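Subject: Re: [genditz-paths] Fiketti loop, which way in

On 19 Dec 2018, a list member wrote:
> Is the bit by the field ok for a stroller now? Last time I tried
> was November and I gave up at the gate. Also is it still 6 km
> all the way round?

Quick one, on my way out. Yes, still 6 if you start from the Teleck lot, a bit more from Lo. The gate's been moved back so you can get a stroller thru without lifting it.

Field stretch is the easy part - wide, no steps, grass on both sides, then you're into the trees. I'd go that way round and leave the hill for last. Or skip the hill. Small wheels hate it.

Bus 108 stops at the Lo end, check the winter times tho, they changed agian. Parking at Teleck is free after the first barrier, not before.

Will send the new map when I find the file. The field part:
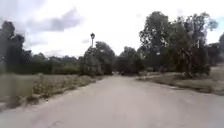
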